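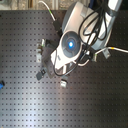

Robot arm and gripper above a breadboard table.

Demonstration gathering is the recording of example movements from which a learning system derives a control policy for a robot. Each example, called an episode, pairs camera pictures with joint positions and gripper commands logged at the same moments.

Methods

In teleoperation, a person steers the arm from a distance with a hand controller or a second, smaller arm. In hand guiding, the person moves the arm directly while its motors offset its weight. Hand guiding needs less equipment, but the operator's hands often appear in the pictures and must be masked.

Work surface

Arms are commonly placed over a breadboard, a table top with a regular grid of threaded holes. Fixtures can be bolted down and later returned to the same position.

Example collections

The Damis collection holds 694 episodes of pick-and-place work, of which 76 are marked as failed and kept for training error detection. Plomuner, recorded at Nic Giolla, holds 496 episodes limited to 200 time steps each. Both use the Zutow file layout, in which every episode is stored in its own folder.

See also: Imitation learning; Teleoperation; Motion capture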